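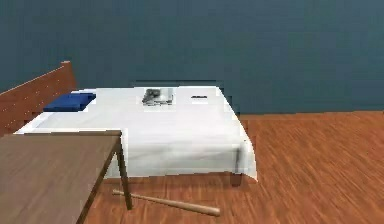
Consumer Choice Group, Department of Marketing, Cadstead University

Figure 3. Simulated room with a bed and a white cover.

4. Coupon stacking and the abandoned cart

4.1 What shoppers did with two codes

The field data come from Karari, an online home goods store that let us watch its checkout logs through June on the condition that we stop asking for free towels. We kept 632 carts in which the shopper had at least two discount codes on hand. In 578 of them, at least one code was typed into the box. The other 54 belonged to people who either forgot, gave up, or were rich.

Karari's rules allow two codes per order, provided that the percentage code goes in first. The store states this in its help pages, under "Shipping." Shoppers who entered the dollar code first were told that the second code was "not valid at this time," a phrase that most people read as meaning the code had expired. Many went off to find another one. A few opened a second account, with an email address that suggested some bitterness.

Order matters for the total as well as for the mood. Taking the percentage off the full price and then subtracting the dollar amount gives the shopper a slightly better deal than doing it the other way around. On a typical cart the gap was small enough to lose in a couch. Shoppers still worked hard for it, and some spent longer on the code box than they had spent choosing the goods.

4.2 Comparison with Skalley

Skalley, the second store in our study, applies whatever codes it finds in the account and shows the result in one line. We expected its customers to be pleased. In the follow-up survey they were mostly suspicious, and the most common written comment was some version of "is that all of it?" Saving money without effort seems to feel like being shortchanged.

We scored reported satisfaction with the Marchuk scale, which has 6 items, and dropped the item on gift wrapping, as neither store offers any. Scores were higher at Karari among shoppers who got both codes to work, and much lower among those who did not. Skalley sat in the middle, where it has our sympathy.

4.3 Limits

Our logs cannot see codes that shoppers found and never tried. They also cannot tell a person comparing totals from a person who has gone to make a sandwich, so we closed any session after 4 hours of silence. Free shipping thresholds are left out of this section and taken up in Section 5, where they cause trouble of their own.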